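Phone case went yellow and feels tacky, can it be saved or just toss it?
Posted in Household & Cleaning — Drerkville Community Help

mossy_gutter
Have a clear phone case, the soft bendy kind, bought in March. Was see-through when I got it and now it's the color of weak tea, worst at the corners. Also sticky on the back, picks up pocket lint like crazy. Tried dish soap, twice. Tried a wet wipe. Came out clean but still yellow and still a bit tacky. My sister in law says baking soda, a guy at work says bleach. Don't want to wreck the thing but don't want to buy another one every few months either. Is there a kind that doesnt do this? Phone is a couple years old so the choice of cases is getting thin.

tuhumury_tess
Two different problems. The yellow is the plastic itself aging — sun, heat, skin oil. Clear soft cases mostly do it sooner or later. You won't scrub it out, it goes all the way through. Stop scrubbing, you're only scratching it up and then dirt sits in the scratches.

The sticky part you can sometimes fix. Take the phone OUT first (yes people forget). Warm water, not boiling, drop of dish soap, let it soak 10 minutes. Old soft toothbrush round the button holes and the camera opening, that's where the gunk lives. Rinse, then leave it somewhere airy till it's bone dry inside and out. If it's still tacky after that the surface is breaking down and it's done.

No bleach. Did that to one and it came out chalky and smelled for weeks. Baking soda is fine for smells, did nothing for the color on mine.

For the next one get a solid color. I went green and stopped thinking about it.

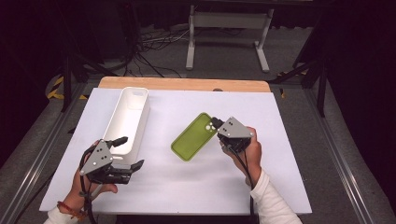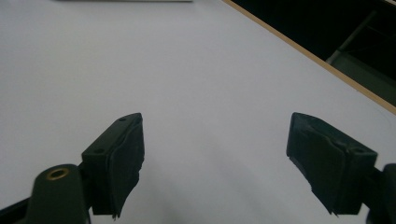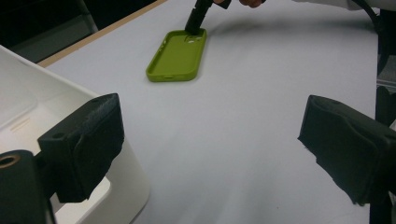 Colored ones age too, you just don't see it the same way. Dark ones show lint, pale ones pick up blue off new jeans, so pick your poison. Silicone is grippier then the clear stuff and harder to get out of a tight pocket, my only real complaint. Wash it same way, every couple of weeks if you're a kitchen phone person like me. And get the sand out of the inside after the beach, it'll scratch the back of the phone.

For an older phone try the repair counter in Prutberg, by the bus stop. They keep a bin of cases for older models. Go before noon, they shut early.

2ndshift_dad
toss it. life's too short

ok longer version. I had 2 clear ones go yellow on me, both lived on the dashboard in summer. Heat does it. Third one stayed in my lunch bag and lasted way longer. So keep it off the dash and off the windowsill, whatever kind you get.

Rubbing alcohol on a cloth took the stickyness off one of mine, quick wipe then rinse. Try a corner first, it can cloud some plastics. Don't use it on anything with a printed picture, the picture comes off. Ask me how I know

mossy_gutter
Thanks both. Soaked it, less sticky, still tea. Will look in Prutberg for a solid one. It did spend a lot of time on the windowsill so that's on me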